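Flarkulis is a home cooking school in Urmont. We teach adults who want to cook ordinary food well, and we also run a small lunch counter on class days.

The school was started by Barış Akbulut, who had cooked in hotel kitchens for 17 years and wanted to work with people he could talk to. The first classes were held in his apartment. We now have the ground floor of the old post office on Gezer Street, with a teaching kitchen in front and a long room behind it where everyone sits down to eat. 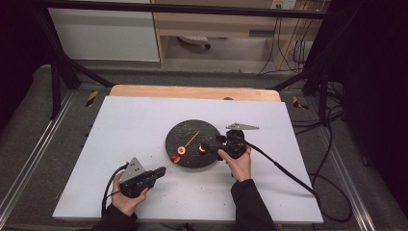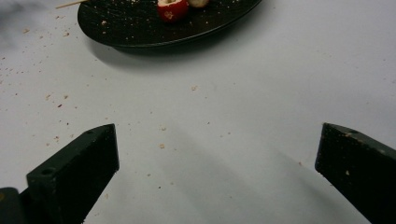 *First: a black disc on a white board. Second: a black plate with food left on it, and crumbs on the table.*

## What we teach

Most of our classes are about everyday meals: soups, beans, rice, flatbreads, roasted vegetables, eggs, simple cakes. There is a knife class for people who have never been shown how to hold one. The pickling class runs in late summer, when the growers outside town have more cucumbers than they can sell.

Classes last 3 hours, including the meal. You cook in pairs and eat what you made. Recipes are printed and yours to take home, and we send a copy by email if you ask for one.

We do not give grades or certificates. If you need a food handler's card for work, the county office runs that course and can tell you the next date.

## The Kandska course

Kandska is our longer course for people who want to cook for groups, such as at a church supper, a summer camp or a family reunion. It starts each May and meets in the evening. You learn to scale a recipe, plan a shopping list, keep hot food hot and work out what a plate of food costs. The last session is a full dinner, and each student may bring guests.

The fee for Kandska is $900, with groceries and the final dinner included. It can be paid in parts. There are two reduced-price places each year, and you can ask for one on the sign-up form. We don't ask for proof of income.

## The kitchen

The teaching kitchen was rebuilt before we moved in. We took out the old mail counter and put in gas ranges, low work tables and a second sink. One work table is set at a height that suits a wheelchair. The street entrance has a ramp, and the restroom is on the same floor.

Our kitchen handles nuts, wheat, milk, eggs and sesame every day. We can change a dish for most diets if we know a week ahead, but we can't promise that any dish is free of traces. Please write to us before you book if you have a serious allergy.

## Some history

Barış taught every class himself for the first few years. Other teachers joined after the move, and he now leads the bread classes and Kandska. As of January 2025, we have served 3,693 lunches at the counter. The lentil soup on the menu is the one from the first class he gave, with less cumin.

## Visiting and booking

Places can be booked on the class page or at the counter. If you have to cancel, let us know two days before and we will move you to another date. Parking behind the building is shared with the hardware store, so please leave the spaces by their loading door open.

Children over ten are welcome in any daytime class with an adult. Aprons are provided. Wear closed shoes.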